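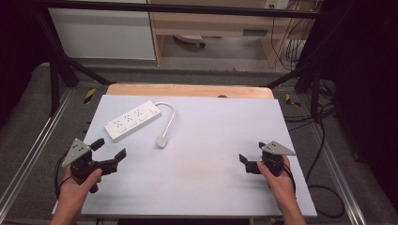
The power board drawer, and other winter jobs

18 Jun 2019

Now that the heaters are out and everyone in the Wollarach units seems to be plugging in one more thing than they did in April, we thought it was a good moment to talk about power boards. It isn't the most thrilling subject we have ever put in this newsletter, we know, but we had a lovely response to the piece on kettles and descaling, so we're trusting you to stay with us for a page or so.

Most of us own more boards than we think. When we went through the cupboards in the Khamphan Room last month, we pulled out a whole tangle of them, some with a switch beside each outlet and some without, a few so yellowed that we couldn't remember ever buying them. The ones with their own switches are well worth hanging on to if they're sound, as you can turn off the lamp without crawling under the desk to find the right plug (and our knees are not what they were).

Before you put one back into use for the season, lay it out on a table in good light with nothing plugged in, and stretch out the cord so you can see the whole length of it. Run your eye along both sides. What you're looking for is cracking, flattening, or any spot where the outer covering has pulled away from the plug or from the board itself — that last one is easy to miss if the cord has been bent hard against a skirting board for years. Brown marks near the outlets mean it goes in the bin for e-waste, and so does a rattle. Please don't tape anything up and carry on!

If it only needs a clean, a dry cloth will do nicely. For dust in the corners around the switches we like a soft paintbrush, the cheap sort from the hardware shop.

Heaters, as ever, go straight into the wall. The same goes for the big Stesar urn in the hall kitchen, which several of you have asked about.

When you put a board away, coil the cord in wide, easy loops and leave it loose. We used to wind ours tightly round the board and tuck the plug under, and it looked wonderfully tidy, but it's hard on the cord just where it comes out of the end. A bit of soft ribbon or an old stocking holds the loops together without pinching, and a paper tag with the room name saves a good deal of muttering later on.

The e-waste tub is beside the Funeck Street door until the end of the month. It takes boards, chargers, extension leads and dead torches, but not loose batteries, which have their own jar on the library shelf. We'd be very glad if you could untangle things a little before you drop them in.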